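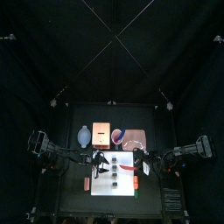 Hetstead is a table of home video releases of television series, one row per release, put together from disc packaging and old store catalogs. It covers DVD and Blu-ray and leaves out tape and digital. The sample pages that come with it were viewed against a dark background, and the case scans use the same setting, so trim the dark border before running any text recognition on them.

Contents

The current version has 1162 rows. Of these, 876 have been checked against a physical copy and carry the value "yes" in the checked column. The rest come from catalogs only. The earliest release year in the table is 2000.

Columns

title: series name as printed on the spine
season: season number, or "complete" for full-series sets
format: dvd or bluray
discs: number of discs in the set
region: region code, blank if not printed
year: year of release
extras: commentary, deleted scenes, both, or none
checked: yes or no

Files

releases.csv is the main table. The sources.csv file links each row to the catalog or case it came from. The scans folder has front and back covers for 40 sets, named by row id.

Known problems

Split seasons are entered as two rows if they were sold separately, and the season column then reads 4a and 4b. Reissues in slim cases are sometimes missing. Disc counts taken from the Kanaujia catalogs include bonus discs, while the Nakton ones do not, and this has not been evened out yet. Region codes are the least reliable column.

Corrections

Send the row id and a photo of the back cover. Rows are never deleted; a wrong row gets a note in sources.csv and a new row is added at the end.

Maintained by Pankaj Nigam. Last updated 2019-07-31.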